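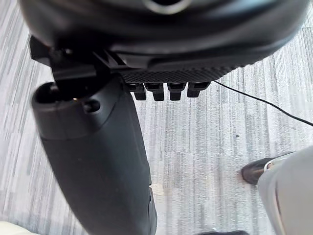 Pre-purchase inspection checklist: second two-arm unit

Filled in by me, for the equipment budget file. I went through the Kirkstead list line by line and put my comments under each item, because a bare yes or no never helped me when it came to asking for money. The plan at Plarkamer is to have 2 units by November, and before I sign off on the second one I want to know what the first one is really costing us to keep going.

1. Grippers and wrists

Housing secure, no play when pushed by hand: Yes
Comment: Solid. I leaned on both wrists a bit harder than the manual would like and nothing shifted.

Grip surfaces in fair shape: Yes, with a note
Comment: The pads and teeth are the parts I'd expect to replace first, so I'm putting a spare set on the order from day one. Yousafzai quoted us 485 for the set, and the shipping is the same whether you buy one set or three. (I asked twice.) Please let's not do what we did last year and wait for something to wear out before finding out the lead time!

Screws and brackets checked: Yes
Comment: Went over these with the hex keys, power off. I'd like a proper torque driver in the budget, a small one, nothing fancy. Right now we borrow one from the bench downstairs and it comes back when it comes back.

Cables routed clear of moving parts: Partly
Comment: Fine up on the arms. Down at floor level I want cable covers, and I want them in the purchase plan as their own line. Last time they were lumped in under "misc" and misc was the first thing to get cut.

2. Fingers and reach

Fingers move freely through full range: Yes
Comment: Ran the slow routine from start to finish, then the same again at working speed. No grinding, no odd noises. I do think the slow routine is too slow – it eats most of a morning – but I'm not going to argue with it in an inspection.

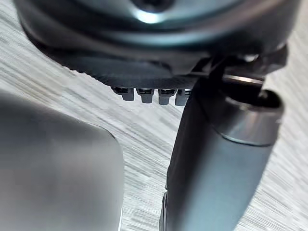 Spare fingers on hand: No
Comment: This is my biggest gripe with the whole setup. We have nothing in the drawer, so one bad knock and the unit is parked until a box shows up. Clistetach will hold stock for us if we sign up for their service plan, and I've gone back and forth on it. The plan covers fingers and collars but leaves out the wrist electronics, and those are what I'd really be scared of paying for. My vote is to skip the plan and put 500 aside for spares instead. If we haven't touched it by the end of the budget year, great, it rolls into the second unit.

Emergency stop tested: Yes
Comment: Tested from the button and from the pendant, and the arms stopped both times. The second unit needs its own pendant. Sharing one between two machines is a false economy and I'll say so to anyone who asks.

3. Floor space and surroundings

Clear space around the unit while the arms are moving: Needs work
Comment: We're running it in a room that's also set up for sitting in, and that's a planning question as much as a safety one. An armchair and a side table are easy enough to shift, but somebody has to remember to do it. With another unit in here I'd want floor tape and a marked zone for each machine. Tape is cheap – put it on the list.

People stand outside the reach of the arms: Needs work
Comment: Same fix as above. I'd add a sign on the door for when a run is on. Also flat, closed shoes for anyone coming in, please, and that includes visitors.

Furniture and loose items kept away from the hands: Needs work
Comment: See my grumbling two items up. If we want to keep household things in the room for the tasks, then fine, but the start position should be checked against them before every run. I've penciled in 15 minutes of setup time per session for it.
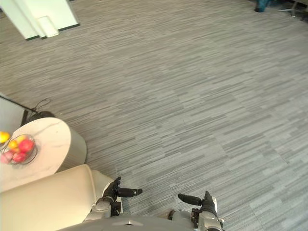 4. Money and paperwork

Quotes on file: Two of three
Comment: Yousafzai and Clistetach are in. Still waiting on Kirkstead for theirs, and I'll chase them again.

Items missing from the current plan: Yes
Comment: Cable covers, second pendant, torque driver, floor tape, spare fingers. None of it is exciting, and all of it should be on the same request as the machine so we only go through approvals once.

OK to go ahead with purchase: Yes, once section 3 is sorted
Comment: I'm happy with the hardware. I'd just like the room marked out before another crate lands in it. I'll redo section 3 when the tape is down and send the updated sheet around.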